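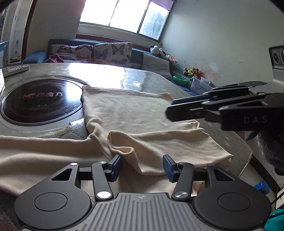 Fifteen years of Form 3666

9 January 2018

The stores depot at Ledthorpe is going to be merged with the one at Serncombe, and I find I mind more than I should. I left in June, so it's none of my business. I wasn't even in uniform. I was a civilian grade nine in a brown coat, which in military terms ranks slightly below the regimental goat and gets fewer photographs.

For anyone who has never worked in army supply, a short guide. A soldier needs a thing. The soldier fills in Form 3666 and sends it to a depot. The depot sends back a different thing. The soldier, who is cold or stationary or both, fills in another Form 3666 to return it, and by the time that has gone through he has been posted somewhere hot. I did this for fifteen years and was given a carriage clock, and I had to sign for the clock.

The official reason for the merger is "readiness". When I started, readiness meant having the stuff on a shelf. Then for a few years it meant not having the stuff on a shelf, as shelves were a sign of old thinking, and the stuff would be delivered from the manufacturer at the moment of need. Now we are back to shelves, but the shelves will be at Serncombe, forty minutes further from the people who want things off them. I have read the leaflet twice. There's a drawing of an arrow in it.

What set me off on all this was a phone call from Vusumuzi Molefe, who had the bay next to mine and is still there until the spring. He has been told to clear Shed C. Shed C is where we put the Ister parts.

The Ister was a field generator, and quite a good one if you had the parts. It was quiet, it started in the cold and two people could drag it about on its trailer without swearing much. The trouble was the coupling. The makers, Nel, changed the coupling halfway through the order and kept the same part number, so a box marked with that number might hold the old sort or the new sort and you had to open it to find out. Opening a box made it "used stock", and used stock couldn't be issued without an inspection. There was one inspector. He came on alternate weeks, unless it was foggy.

So we had 995 couplings in Shed C which were either exactly what the army needed or no use at all, and the rules said we mustn't look.

I wrote a memo suggesting we weigh them. The new coupling was heavier by the weight of a decent sandwich and you could have sorted the whole lot in an afternoon with the post room scales. The memo went up to Oratile Nkuna, the only manager I ever had who read to the bottom of a page, and she agreed with it and sent it on up. It came back two years later with a note asking whether the scales had been calibrated for ordnance. By then the Ister had been withdrawn from service.

Vusumuzi wanted to know whether he should dispose of them as old, as new, or as mixed. I told him to ring Serncombe. He had rung Serncombe. Serncombe had asked him to send a 3666. 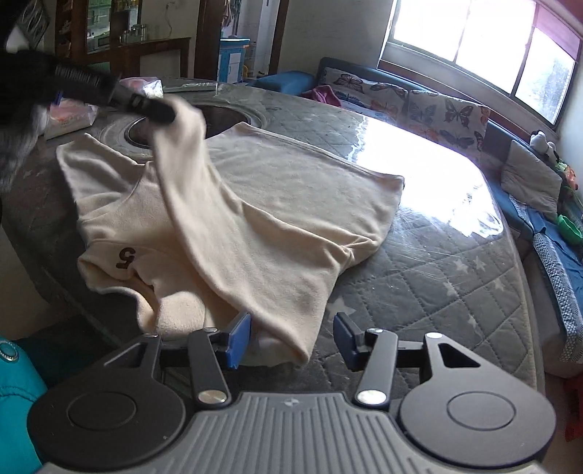
Cream fleece on the big round table.

He has nine weeks to get the shed empty, and the contractor's lorry can't be booked until there's an agreed weight for the load. I did point out to him that this means somebody is finally going to have to put those boxes on a scale. He'd got there before me and has already been down to the post room. The scales went to Serncombe before Christmas.

I've said he can borrow my bathroom ones, but he'll have to sign for them.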